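Careers / Open positions / Workspace Services

Desk and Cable Technician (part-time, fixed term)

Clirkesero – Hoton office

Clirkesero is hiring one technician to sort, label and re-route the power and charging cables on staff desks at the Hoton office. The building has 300 desks. The contract starts in July and covers 30 hours per week until all desks are signed off.

Most desks carry a mix of power cords, USB charging cables and lamp leads that have been added over the years without a plan. Cords cross the work surface, get tangled with each other and make cleaning difficult. The technician works one desk at a time and leaves each surface clear.
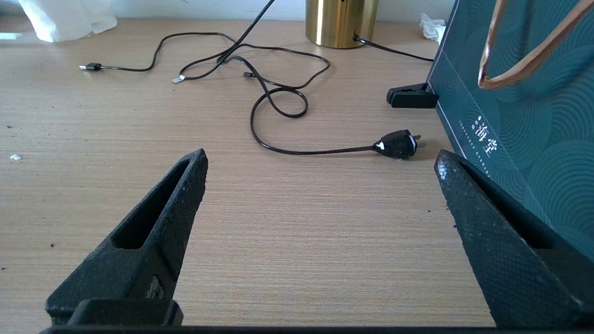

Duties per desk:

- Switch off and unplug all equipment, with the desk user's consent.
- Separate tangled cords and check each one along its full length for cuts, kinks and loose plugs.
- Match every cord to a device. Unmatched cords go in a bag marked with the desk number and are held in the store room.
- Coil spare length and fasten it with a reusable tie. Do not use tape.
- Label both ends of each cord that stays.
- Wipe the desk surface, including under lamps and boxes.
- Reconnect and test, then enter the result in the log.

Damaged power cords are removed from use the same day. Repairs are outside the scope of this job – report them to the site electrician.

Requirements:

- Able to tell common plug and connector types apart by sight.
- Good close vision and steady hands.
- Able to kneel and work under desks for part of each shift.
- Clear handwriting.

Previous work in office moves or equipment storage is useful. No license is needed. Training is given on site by Shaohua Cao and takes two shifts. Ties and labels are supplied; the store room holds 1,000 of each.

Shifts begin at 6 a.m. so that most desks are free. The second phase, at the Skarkow building, may be offered to the same person.

To apply, send a one-page résumé to Guoqing Ren, Workspace Services, and state your earliest start date.

We use cookies to remember your job search settings. Accept | Manage

Contact | © Clirkesero | Back to top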